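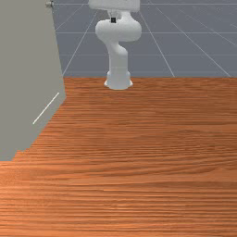
Can a Robot Learn to Open a Cupboard on a Computer?

You may have seen a headline saying that a robot "taught itself" to open a cupboard. Before you believe it, let's ask some nosy questions.

The project is called Benus. It was put together by Rhea Rivera and Genivaldo Bragança, two researchers who wanted a robot arm to find a cabinet door and pull it open. Their arm didn't practice in a kitchen. It practiced inside a simulation, a kind of computer world a bit like a video game. In there, a robot can bump into things all day and no one has to buy a new cupboard.

How does practice work? The computer starts with a program that makes very bad guesses. It moves the arm, checks what happened, and gets a score. Getting closer to the knob earns a few points. Opening the door earns a lot. Then the program changes itself a tiny bit and tries again. This is called reinforcement learning. Some people say the robot "wants" to win. It doesn't want anything. It is a program chasing a number. 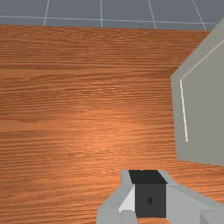 Seeing is the hard part of the Benus method. The program has to work out from pictures where the cabinet is and how far away it is. A view from close to the hand doesn't make that easy: the two pale gray fingers take up the bottom of the picture, and the big gray shape on the right doesn't fit inside it. Could you tell that was a cabinet? I'm not sure I could. So the team also gave the program a view from farther back, and they say that helped.

Now for the result. The researchers ran a test of 1000 tries, and the door opened in 198 of them. That's a little less than one in five. If you opened the fridge only one time in five, you'd get pretty hungry!

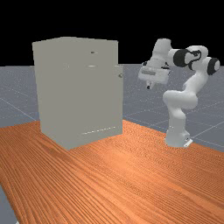

The simulated arm and the cabinet, with the gripper near the knob.

Is that a bad result? Not really — hard problems often start with low scores. But "taught itself to open a cupboard" is a big thing to say about it. Look at how simple the practice world is, too. There's a table, one plain gray cabinet and a black sky. Your kitchen has sticky doors, shiny handles and maybe a cat.

Thaís Lacerda, who studies robots and wasn't part of the team, wants to see the same program try a real door. "Until then, I'd call it a good start in a very tidy world," she told us. Rivera says a real test is planned for July.

Words to know

Simulation: a pretend world run by a computer.
Gripper: the hand of a robot arm.
Reinforcement learning: learning by trying things and getting a score.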